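To: Hulano neighborhood list
Date: December 19, 2022
Subject: Re: Storing dahlia tubers in an unheated garage

On the December message, quoted in part:

> We dug ours after the first hard frost and put them in the garage in
> paper grocery bags. When I checked, half of them had gone wrinkled and
> light, and a couple were soft at the neck. The garage gets down to
> 35 or so at night. Are they done for? Should I soak the wrinkled ones?
> Also, is it better to split the clumps now or wait until spring?

The wrinkled ones are probably fine. The soft ones are not, and I would get them out of the bag today. Rot moves from one tuber to the next wherever they touch. Cut back to clean white flesh if there is any left, let the cut face dry for a day or two on newspaper, and store those pieces apart from the rest. If the neck itself is soft, throw the tuber away. A tuber with a bad neck will not sprout even if the body looks good.

Do not soak the wrinkled ones. I tried that my first winter on Quiroga Street and lost nearly all of them to mold. What they need is slower drying. Paper bags by themselves let too much moisture out, especially in a garage where the air is moving every time the door goes up. Pack them in barely damp peat or coarse vermiculite, in a cardboard box or a plastic tub with the lid left cracked. By barely damp I mean that a handful should not hold together when you squeeze it.

Thirty-five is colder than I like. Mine do best between 40 and 50. If you have an interior wall that backs onto the house, put the boxes against that, up off the concrete. A closet on an outside wall works too. I have kept them in a basement at 55 and they started growing in January, which is too early to do anything useful with them.
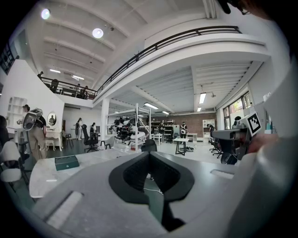 On dividing, people disagree and both ways work. I used to split in the fall because the tubers are easier to cut then. The trouble is that the eyes are hard to see on most varieties, and you end up storing a lot of pieces that have none. Now I cut each clump in half to get the old stalk out and leave the rest for spring. By then the eyes have started to swell and you can tell what you have. The exception is a very large clump that holds dirt and water in the middle. Those I take apart in the fall regardless.

Whichever way you go, write the variety on the tuber itself. Tags come off. I use an indelible pencil on the skin, and it is still readable in spring if the tuber was dry when I wrote on it.

Check the boxes once a month. Anything fuzzy comes out. If the rest look shriveled, mist the packing lightly and close the lid a little more. If you see water drops under the lid, open it up for a day.

For packing material, the feed store out at Nirside has vermiculite in the big bags, and one bag did 5 tubs for me with some left over. The small bags at the garden center cost far more for what you get. I would stay away from sawdust unless you know what kind of wood it came from — I had a batch that smelled strongly of cedar and the tubers in it did poorly, though I can't say for certain that was the cause.

I have extra Skikus this year, the small dark red one that a few people asked for after the fall plant swap. It stores better than most and makes a lot of tubers. Reply to me off list if you want a couple and I will hold them until the ground warms up. They will not be divided until spring, so please don't come by for them before then.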